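工单 952
标题:客房床品掉色/黑色衣物沾毛,叠衣规格不一致,客人投诉
提交人:Adi Nasution
处理:Tirta Purba,Heino Kairys(洗衣房)
抄送:Noémi Hegedűs
站点:Pamura 公寓,6 号房
优先级:中 → 高 → 中
状态:已解决(留观到十月底)

08:10 Adi
客人昨晚反映,送回来的黑色上衣上全是浅色细毛,摊在床上看特别明显。另外衣服叠法跟上次不一样,有一件领口翻在里面,印字的地方压了一道死褶。客人语气还行,但是说了第二次了。要求重洗,重叠。
衣服一共一袋,都是深色。床单是紫色那套。客人还怀疑床单掉色,这点我没看出来,先记着。

08:25 Tirta
收到。几个问题先问:
毛是什么颜色?白的还是带紫?
是整件都有还是只在袖口、下摆?
洗之前有没有跟毛巾混?
袋子上的标签还在不在,拍不了就念给我听,编号就行。

08:40 Adi
毛发白,偏灰。前片多,后片少。袖子里面没翻。
混没混不知道,洗衣房的事。标签在,Lau 的袋子,蓝色那种封口条。编号糊了,看不清,水泡过。
客人中午出门,下午三点前要放回去。

08:55 Tirta
三点前来得及,短程序 + 低温烘。先别拿去洗!!先查毛哪来的,不然洗完还是一样。
步骤:
1. 拿一件最黑的,平铺,干布按一下(别擦),看毛掉不掉
2. 胶带粘前片,粘下来的贴白纸和黑纸各一条
3. 湿的白布压床单一角,压半分钟,看有没有紫色
4. 结果写这里,别发私信,上次发私信找不到了

09:30 Adi
做了。
1 按一下掉一点,不多
2 黑纸上看得很清楚,短毛,卷的,像毛巾的
3 白布没颜色。干净的。床单四个角只压了两个,另外两个压在床垫下面懒得抽,要抽吗

09:34 Tirta
不用抽。床单掉色这条先排除。
毛是毛巾的话就是混洗。Heino 在不在?

10:05 Heino
在。刚下班又被叫回来。
昨天下午那一桶我看了登记本:深色衣物一袋,后面写了"+毛"。"毛"是毛巾还是毛衣,字迹认不出,不是我写的,应该是夜班 Sutrisno。问了,还没回。
机器是 2 号,Narex 那台。毛絮过滤网我拆下来看了,堵了一大半。这个确实该换了,我上个月报过,没批。
所以可能两个原因都有:混洗 + 过滤网堵。

10:20 Noémi
过滤网那个申请我没有收到。发到哪里了?

10:22 Heino
Fesomov 的系统里,提交了的,状态一直"待分配"。我再发一遍。

10:31 Noémi
看到了,分到别的站点去了。我改回来。今天批。

10:50 Sutrisno
刚醒。是毛巾。两条新的小方巾,深灰色,我看颜色差不多就一起放了。没先单独过水。抱歉。
新毛巾第一次洗掉毛很厉害,我知道的,当时赶时间。

10:58 Tirta
好,原因清楚了。不追究,写进交接本就行:
新毛巾前两次必须单独洗,不管什么颜色。
深色衣物只跟深色衣物,毛巾不算衣物。

11:15 重洗方案(Tirta)
别直接进水。顺序:
a. 全部翻面,抖,室外抖,别在房间里抖(床上刚换过)
b. 空烘,不加热,8 分钟,拿出来再抖一遍。这一步能去掉大半
c. 清过滤网。每桶清,不是每天清
d. 冷水短洗,洗衣液减半,不放柔顺剂。柔顺剂让毛粘得更牢
e. 漂洗加一次
f. 低温烘到七八成,剩下挂着
印字的必须翻面,不能高温。熨斗不要碰印字,垫布也不要,直接别熨。

11:20 Heino
2 号还是换 3 号?

11:21 Tirta
3 号。2 号先停,等过滤网。

12:40 Heino
a b 做完了。空烘出来的毛有一小团。过滤网清了两次。开始 d。
有一件下摆里面还粘着一点,翻过来才看到,单独用粘毛滚过了一遍。

13:35 Heino
洗完了,在烘。目测好很多。领口缝里还有几根,手捡的。

14:05 Adi
拿到了。还有一点点潮,腰那里。先挂二十分钟。
叠法按哪个来?现在房间卡上写的跟培训的不一样。房间卡说三折,培训说对折再卷。客人上次要的是三折,印字朝外。

14:09 Tirta
按客人要的。房间卡为准,培训那份是旧的,还没改。
三折怎么叠写一下,省得下次又问:
铺在床上,正面朝下,先把整件摊平,尤其上半截,褶子往外捋
捏住肩缝和下摆同一条线,往里折三分之一,袖子顺着折回来
另一边一样
下摆往上,到领口下面两指
翻过来,印字在正面,不压褶
厚的、软的那种捏的时候容易鼓包,鼓起来的地方松开重捏,别硬压,一压就是死褶
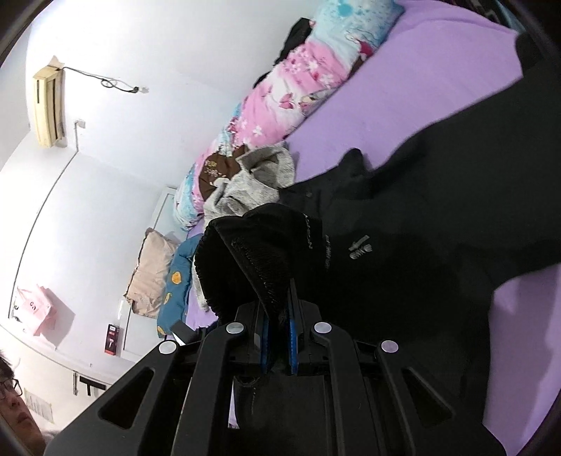
被子别收走,往墙那边推一推,卷着放就行,床上腾出来的地方够铺一件。不要在椅子上叠,椅子太窄,袖子拖地,又粘一层灰。床单如果是浅色或者紫色那套,叠完看一眼有没有掉毛在上面,有就顺手粘掉,客人看到床上有毛会以为衣服没洗干净。

14:38 Adi
叠好了,放床尾,没放进柜子。床单上粘掉几根。被子恢复原位。
有一件领口有点松,本来就这样还是我们弄的不知道。写了张条子放旁边。

14:41 Tirta
条子写的什么

14:43 Adi
"领口略松,如有疑问请联系前台"。中英文各一句。

14:44 Tirta
可以。

16:50 Adi
客人回来了。看了,说可以,毛没有了,叠法也对。领口说本来就松,穿了好几年。
没要赔偿。问能不能以后黑的单独装袋,我说可以。

17:05 Noémi
单独装袋需要多一种标签,我去问 Lau 有没有黑色封口条。没有就用蓝的,上面手写"深"。
过滤网批了,买两个,一个备用。仓库说最小起订那种一箱太多,单买贵一点也单买。
顺便问一下一年洗多少袋,报预算要填。

17:12 Heino
去年登记本加起来快 3,000 袋,几个站点一起的。只算我们这边要另外数,明天给。

17:15 Tirta
结论先写,方便搜:
现象:黑色衣物表面浅色短毛,前片多
原因:新毛巾混洗,2 号机过滤网堵
排除:床单掉色(湿白布压两个角,无色)
处理:空烘 + 清网 + 冷水重洗 + 低温烘,三折,印字朝外
遗留:2 号机停用,等过滤网;培训资料叠法要改;交接本字迹(写全称,别写"毛"一个字)
工单先挂着,换完网试一桶再关

次日 09:20 Heino
过滤网到了,装上了。第一个装反,卡扣不进去,重装一次。旧的先留着别扔,给供应商看。
试洗:旧黑围裙一桶,没混别的。出来用胶带粘了,黑纸上基本没有。2 号可以用了。

次日 09:31 Tirta
好。转留观。再有掉毛直接在这个单下面回,别开新的。

次日 09:33 Adi
培训资料谁改?

次日 09:40 Noémi
我改。房间卡那版发我一份,要能编辑的,不要扫描件。

次日 09:52 Adi
已发。第二页有个错字,"下摆"写成"下罢",你改的时候一起。

次日 10:10 Noémi
改了。新版放共享文件夹,旧版移走。Sutrisno 夜班上来先看一眼,看完在交接本签个名。

次日 22:15 Sutrisno
看了,签了。小方巾今天单独洗了第二次,还有毛,比第一次少。明天再单独过一次再混。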